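Home | Manual | Downloads | Release notes | Forum

Willen Grasp Tools - User Manual
Section 5: Labelling contact and checking the grasp detector

Maintained by Forough Bagheri and Gemechu Hailu. Last revised September 10, 2018.

This section explains how to go from a recorded session to a checked grasp detector. It assumes that you have finished Section 4, and that your sessions are already imported and show a green mark in the session list. If a session shows a yellow mark, the time stamps of the video and the finger opening do not agree, and you should go back to Section 4 before you continue.

The detector is a small program that looks at each video picture from the hand-held gripper and gives three outputs: the position of the two fingertips, the outline of the object between them, and a contact value from 0 to 1. The planner (Section 6) uses only these outputs. It never looks at the video directly. For this reason, mistakes made in labelling will come back later as strange motion, and they are then difficult to find.

5.1 Before you start

You need:

- Willen Grasp Tools installed, with the Dunano label editor selected during installation
- at least one imported session with a green mark
- a calibration file for the gripper that made the session
- enough free disk space for a second copy of the session

Note: The label editor writes to a working copy. Your original session is not changed until you choose Publish in step 5.4.

Caution: Do not use a calibration file from a different gripper, even when the model is the same. The fingers are assembled by hand and the tip positions are a little different on every unit. The software will accept the wrong file without a warning.

5.2 Marking the fingertips

1. Open the session in the label editor and choose Fingers > New template.

2. Move the time slider to a moment when the fingers are fully open and nothing is between them.

3. Click once on the inner face of the left tip and once on the inner face of the right tip. Put the click on the pad, near its middle. The black part of the tip behind the pad is not a good place, as it looks very similar to the linkage in weak light.

4. Move the slider to a moment when the fingers are fully closed and repeat the two clicks.

5. Choose Fingers > Track. The editor now follows the tips through the whole session. On a normal office computer this takes a few minutes.

6. Play the result at double speed. The two small crosses should stay on the pads. If one of them jumps, stop there, drag it back, and press Enter. Tracking starts again from this point.

Note: When one pad is in shade and the other is in light, the shaded cross may slide slowly toward the pivot pin. The pins are bright and round, and the tracker likes them. Switch on Ignore pins in the Fingers menu. In older sessions this option is grey, and you will have to correct the cross by hand.

If a second gripper comes into view, choose Fingers > Exclude region and draw a loose shape over it. Do this before tracking. If you forget, the tracker can exchange one gripper with the other, and the result will look correct for a long time before you notice it.

5.3 Marking the object and the contact

Contact is the label that people disagree about most. Please read the whole of this part before you label your first session.

1. Go to the first moment when an object is between the two tips. Press O and click on the object. The editor suggests an outline.

2. Correct the outline. It should follow the visible edge only. Where a fingertip covers the object, let the outline stop at the fingertip. Do not guess the hidden part. The detector does this itself in training, and it does it badly if the labels already contain guesses.

3. Give the object a class. Use a class that is already in the list if there is one that fits. For sorting fruit, the colour is not enough to decide the class.

4. For each fingertip separately, set one of three values:
 Clear - you can see background between the tip and the object
 Touching - you can see that the tip meets the object
 Uncertain - you cannot decide from the picture

5. Move forward until one of the values changes, and set it again. The editor fills in the time between.

Note: Uncertain is a proper answer and you should use it freely. In our own tests at Kollár, two people labelled the same 17 sessions, and almost all of their differences were on one fingertip only. When both people used Uncertain in these places, the detector improved.

Please do not look at the finger opening curve while you set the contact. It is tempting, as the curve becomes flat when something is held. But then the label only repeats the curve, and the camera part of the detector learns nothing new. The curve can be hidden with View > Hide signals.

Stems, leaves and stalks are not part of the outline, except when the tip is pressing on them. If a loose stalk lies behind the held fruit, leave it out completely. If the stem belongs to the held fruit, leave it out also, but tick Has stem in the object panel. The planner needs this later in order to choose the side for the approach.

A typical moment from a fruit session, where the two tips should be judged one at a time:
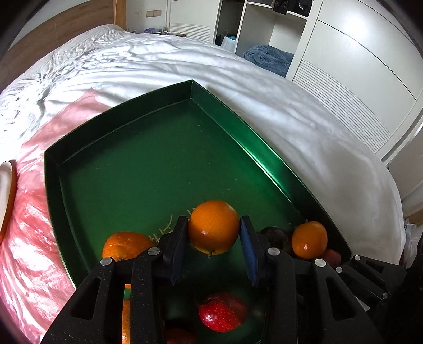 Figure 5-3. Orange between the fingertips, with other fruit close by in the green tray.

For this picture we use the following labels. The right tip is set to Touching. The left tip is set to Uncertain, as it either touches the fruit or is very near to it. The class is orange, and Has stem is ticked. The flattened citrus fruit on the left gets its own outline, which stops where the linkage covers it. The second gripper at the lower right goes into an excluded region.

Fruit that is visible only as a narrow strip between two linkage bars should be set to Ignore. Do not leave it without any label. An area without a label is read as background, and the detector then learns that bright orange between the bars is background. We made this mistake in April and had to label 10 sessions again.

Caution: Shiny surfaces, such as a tray wall or a plastic sheet, can produce a false outline when you press O. Look at the outline before you accept it.

5.4 Publishing and training

1. Choose Session > Check. The editor lists moments with a missing value. Click on each line to go there.

2. When the list is empty, choose Session > Publish.

3. Open the training window and add the published sessions. Keep at least one session in five out of training, and put these in the Test box. Choose whole sessions. Do not divide one session between the two boxes.

4. Press Start. You may close the window while training continues.

5. When training has finished, open the report and look first at the page called One-sided contact. This is the page which tells you if the planner will have problems.

Read the values as follows. If one-sided contact is wrong in fewer than 7 of 100 test moments, you can continue to Section 6. If it is more than this, label more sessions with crowded trays before you change any training setting. In our experience some 5 extra sessions are usually enough.

5.5 Common problems

The contact value goes up and down very quickly.
The tips are tracked well but the outline is not stable. Open the session, choose View > Outline only, and look for places where the outline jumps to a neighbouring object of the same colour.

The contact value stays high after release.
Check the calibration file first. If the file is correct, look at whether the label was changed to Clear too late.

Dark objects are not found.
Objects in the shadow of the linkage are difficult for the detector. Label them when you can see their edge, and use Ignore when you can not. Raising the brightness in the editor changes only what you see on the screen - the detector still receives the original picture.

Training stops with the message "class has one member".
You have created a class and used it only once, often by a spelling mistake. Use Tools > Merge classes.

The Susidau plug-in does not appear in the Tools menu.
It must be installed after the label editor. Remove it, restart, and install it again.

Next: Section 6, Sending detector output to the planner

Comments (4)

Barrett Villanueva
Is there a shortcut for Uncertain? I use it a lot in the fruit sessions and the mouse is slow.

Gemechu Hailu
Yes, U for the left tip and Shift+U for the right tip. I will add it to the table in the appendix.

Debora Bianchini
The Ignore advice helped, thank you. Our detector was missing every mandarin near the fingers. One question, does Merge classes also change sessions which are already published? I merged two and the old name still shows in the report.

Lorna Chisholm
@Debora it doesn't, you need to publish them again. Same thing happened to me. The report keeps the old name until you train again as well.

Related sections
Section 3: Calibrating the gripper camera
Section 4: Importing and aligning sessions
Section 6: Sending detector output to the planner
Appendix B: Keyboard shortcuts
Release notes: changes to Ignore pins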